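Chapter 7
The Slot: When a Program Goes Out

Read before class: the Ramwood schedule sheets, pages 1 to 4. Bring a pencil.

Chapter 6 was about who commissions a program. Now it's made, it's paid for, somebody has to decide when people get to see it. That's scheduling. Dull word. Big effects.

A slot is a start time plus a length. The length gets fixed early, usually way before the edit is done, and the makers have to hit it. The start time can move right up to the week of broadcast. Sometimes the day. Writers hate this.

Take the case we'll use all through the chapter. Skosthorpe, six-part drama, first run on a mid-sized regional channel. Planned as an 80 minute opener and then shorter parts after. The scheduler, Marisol Rosales, had a quiz in front of it and late news behind it, and the news would not move. So the opener started early, straight up against a cooking final on the other side. Overnight figures poor. Part two went back to the later start and the numbers came up. Same show, same actors, same trailer.

Was it the slot? Some of it, probably. The second trailer also ran more often, and the weather was bad that week, which keeps people in. Keep this in mind whenever someone tells you a time slot killed a series. Ask what else changed.

Terms you need

Lead-in. The program right before yours. A strong one hands you viewers who haven't reached for the remote yet.

Hammock. A weak or new show put between two strong ones. Works less well now then it used to, for reasons we get to in 7.4.

Stripping. Same show, same time, every weekday. Cheap quizzes, repeats, soaps.

Stacking. Several of one kind in a row. Comedy, comedy, comedy. Good for keeping an audience, bad for anyone who doesn't like comedy.

Counter-schedule. Rival has soccer, you run a romance. Old trick. Still done.

Dead slot – where finished programs go when the channel has lost faith in them. Look for double episodes late at night in May.

Learn these six. They come up in every section and I won't define them again.

What streaming did to all this

Less than you'd think, more than the channels admitted. A series dropped whole has no slot in the old sense but it still has a release date, and the date is argued over by the same kind of people in the same kind of meeting. Groretti, the format house, put out a talent show both ways, weekly on broadcast and all at once on its own app. A panel of 165 households kept diaries. The weekly viewers talked about the show more and finished it less. The app viewers finished it fast, then couldn't name the winner when asked at the end of the month.

Small panel, one show. Don't hang a theory on it. But read the diary extracts in Appendix C, they're good, and much franker than any ratings table. One man watched the entire run while painting a hallway.

Heinonen's weekly chart goes the other way, big sample, almost no detail. It says how many sets were on. It can't say if anybody was looking. You will need both kinds of evidence for the assignment and you should say each time which kind your using.
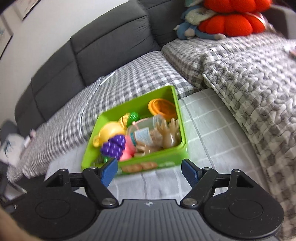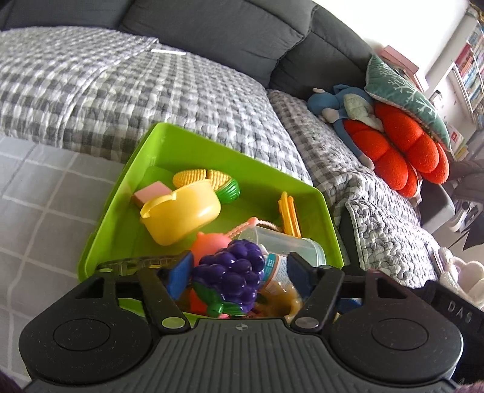 Toy corn and a toy peach in the green tray.
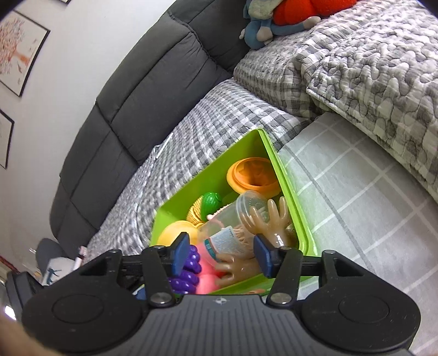

7.1 Reading a schedule grid

Channels across, hours down. Start with the fixed points: news, live sport, anything with a legal or contract time attached. Ring them. What's left is what the scheduler could really play with, and on most evenings it's a lot less than it looks.

Then mark the junctions, the places where two or more channels finish a program within a few minutes of each other. Viewers move at junctions. A show starting five minutes after one has missed the traffic.

Exercise. Using the Ramwood sheets, find three junctions between early evening and the late news. For each, write down what every channel offers next, and which one you'd expect to gain. Up to 1,000 words. Keep your rough grid, we mark it up again in 7.2.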